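Drinano rig, wire sort
September, bench notebook

8:40
Picked up from where we stopped. Task is still "wires into baskets", both arms, operator on the leader handles. Counter in the recorder said 1299 episodes when I logged in. Not all of those are usable, see the bottom of this entry before anyone exports.

Gravity comp on the left arm felt heavy at start. Let it idle ten minutes with power on, felt better. Didn't change any gains. If it does it again tomorrow I'll pull the joint log and look at the shoulder current, wanted to get going.

Zeroed both grippers. Right one closes a hair past zero, which it has done for weeks. Left it. The offset is in the Nallden config and if we fix the hardware now the old episodes won't match the new ones. Please don't fix it either!! Wait till this task is closed.

9:15
First block. Instruction text as agreed: "pick up the wire and put it in the basket". No color words in the prompt for this block. Luangrath asked for colors in the prompt but their sheet has teal as "green" in one tab and "blue" in another, and both our baskets are somewhere in that range, so no. Left basket / right basket only, until they pick. Sent them a note.

Things that went well: approach from straight above, fingers half open, close on the middle of the coil. Coil comes up as one thing.

Things that didn't: going for the connector ends. The gripper gets the plastic, the rest of the wire swings, then it snags on the rim on the way in. Two of these in a row and I stopped doing it. Kept both takes, marked "partial", because the recovery at the end of the second one is pretty nice and the model has hardly seen any recoveries.

Note on speed. I'm too fast in the mornings. Watched a few back at real time and the wrist is still turning when the fingers close. Looks fine to a person, reads as mush in the action trace. Slow down before contact, count one, close. Then you can be quick again.

10:05
Reset between takes is eating the clock. Right now: hands off, stop recording, walk round, take wires out, drop them on the table, walk back, start recording. Tried doing the reset with the arms instead and recording that as its own task ("take the wire out of the basket"). Slower per take but you get two datasets for one sitting. I think it's worth it. Adundale people may not want the reverse task, so it goes in a seperate folder, easy to leave out.

Watch for tangle when taking out. Wires knit together in the basket and you lift the whole nest. If the nest comes up, don't shake it. Lower it, open, back off, stop the take, mark as fail. Shaking is the one thing I do not want it to learn.

10:50
Coffee. Then checked sync. Head view and left wrist view fine. Right wrist view was dropping frames, replugged at the hub, fine after. Takes from before the replug that have the drop are flagged by the script already, no need to go hunting by hand.

11:20
Second block, left arm holding, right arm waiting at its basket. Idea is that the idle arm shouldn't sit in a home pose for the whole take, it should hang about near where it'll be needed. We saw in the last eval that the policy freezes the second arm for ages and then lurches. Hoping that's just our own habit copied back to us. So: park the idle gripper low, pointing down, in front of the basket, and drift a little. Real drift, small. Don't hold it dead still.

Wires on the table go down as coils, a blue one and a red one in this setup, dropped by hand and not arranged. If it lands badly it lands badly. The lamp stays between the baskets, it's part of the background for this series and the earlier episodes have it in the same place.

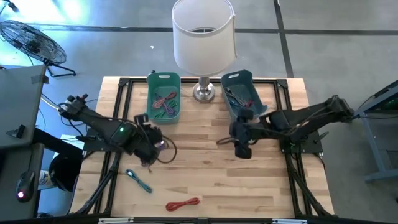 Block settings, for copying

Arms: both live, leader gain as in Nallden config, no change
Prompt: "pick up the wire and put it in the basket", left or right appended
Baskets: far side of the table, one each side of lamp
Objects: loose wires, mixed, no tools, no tape
Take length: stop as soon as the gripper is clear of the rim. Don't go home first.
Fail mark: press during the take, not after. After is when I forget.

12:10
Cable on the left wrist is a pain. Loops round and lies on the tabletop, and when the arm comes across low the loop drags. Pushed a loose wire with it once, the wire moved before the gripper got anywhere near it. Marked that take as fail, it's a nasty one to learn from (object moves by itself, as far as the model can tell). Tried a velcro strap further up the forearm. Better reach, but at full wrist turn it goes tight. Took the strap off again. Want a proper clip with some slack, will ask for one with the next order.

Until then: come in higher with the left, cross the middle of the table at height, then go down. Costs a second. Fine.

13:30
After lunch, second operator on. Good to have the variety, they grab differently from me, more from the side and with the fingers more open. I was about to correct it and then didn't. As long as the coil comes up and goes in, side grabs are fine. What I did ask for is the pause before closing, same as in my own note above.

We disagreed about regrasps. Their view: if first grab is poor, stop and mark fail. Mine: keep going, regrasp, mark ok. Settled on this, for now:
one regrasp is ok, keep recording
more than one, fail
wire falls off the table, fail, arms up, pick it up off the floor by hand

Anyone reading this with a better rule, write it in the margin.

14:20
Policy check, the quick kind, checkpoint from last night's run on the episodes up to yesterday. 7 tries, left arm only, one wire on the table each time. Got the wire off the table in nearly all, got it into the basket in 2. The misses all look alike: it carries the wire over, opens early, wire hangs on the rim and slides back out. So it's learned "go to basket" and not "go past the rim".

Checked my own demos after that and yes, I release right at the rim. Lazy. Center of the basket from now on, and lower, so the wire is below the rim before the fingers open. Told the other operator. This is probably the most useful thing in the whole entry so I'm going to put it on the whiteboard as well.

Not drawing anything else from so few tries. No retrain till the new block is in.

15:15
Third block with the deep release. Feels slow and a bit silly, lowering a wire that gently. Traces look clean though, you can see the open event well separated from the downward move. Took the reverse task again for the resets.

Right basket got nudged and sat a bit crooked. Didn't straighten it. We want some spread in basket pose and we'd been putting them back too neatly. But don't turn it right around, and don't let it get out of reach for the opposite arm, we'll want the crossover version later.

16:00
Lights. Afternoon is a lot duller on the table than the morning block. Didn't touch exposure, locked is locked. Just noting it so that if the afternoon episodes look odd in the viewer you know why.

16:40
Upload to the Luangrath bucket started. First go failed on the checksum, second go running now. Leave the machine on tonight. Do NOT start a recording while it's uploading, last time that ate the disk bandwith and we got gappy joint data for half a block.

About the usable count, as promised. The 1299 includes the takes with the old prompt text (with color words) and the calibration waves. Both need to come out before export. Filter is on the tag, "oldprompt" and "calib". I've run it on a copy and it does what it should. Don't run it on the master, it moves files and doesn't ask.

Open
- clip for left wrist cable, with slack
- Luangrath to decide on basket color names
- ask Adundale about the reverse task, yes or no
- right wrist view, if it drops again swap the cable and not just the port
- write up the regrasp rule properly once we agree on it
- shoulder current on left arm if it feels heavy at start again

17:05
Upload at the halfway mark. Arms parked, e-stop in, going home.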